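### 3.2 Recruitment and email timing

Practitioners came in through two sign-up pages, one hosted by Raltlow and one by Avlow. Both sell booking software to small natural health clinics – massage, herbal, nutrition. A clinic counted as enrolled once the owner confirmed a working email adress and gave us read access to the newsletter account. Total enrolled: 476. Of these, 138 had never sent a newsletter before. We kept them in, but as a separate group, see Table 4.
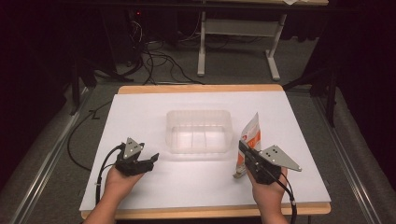
**Leinonen**
*Corresponding author, Jirnport School of Business*

Each clinic was put in one of 2 arms. Arm A sent the monthly newsletter on Monday morning, same subject line style as before. Arm B sent the same text in the evening, after closing. No other changes asked for. Some clinics changed other things anyway (new logo, a discount code, in one case a whole new clinic name) and those months were dropped from the analysis, not the clinic.

Open rates are a weak measure. Mail programs load tracking pixels by themselves, so an "open" may mean very little. We report them since earlier work does, but the main outcome is bookings made through the link in the newsletter within a week of sending.
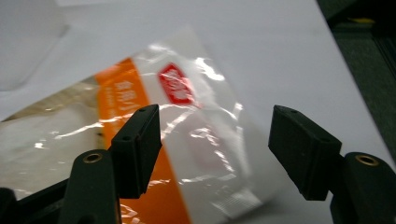
*Figure 3. Clear package on a white tabletop, between two black gripper fingers.*

Bookings were pulled from the software logs, duplicates removed by client ID. Same-day cancelations not counted. A client who booked, cancelled and booked again counts once. For clinics using a paper diary next to the software we have no fix – their numbers are probably low in both arms, and we treat the bias as equal. That is an assumption.

January was left out for everybody. New-year offers swamp the rest and the two arms can't be compared. Owners could also skip a month, up to 2 in a row, before we marked them as dropped out.

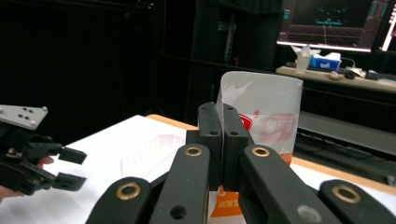

**Did clinics have to write their own newsletters?**
Most did. Clinics in the first-time group got a plain template with a greeting, a short health topic and one booking link, and could edit it however they liked.

Template use was logged but not enforced. Length varied a lot, from a few lines to several pages, so word count goes into the model as a control. List size too, on a log scale. Clinics that bought in outside adresses during the study were excluded from that month on.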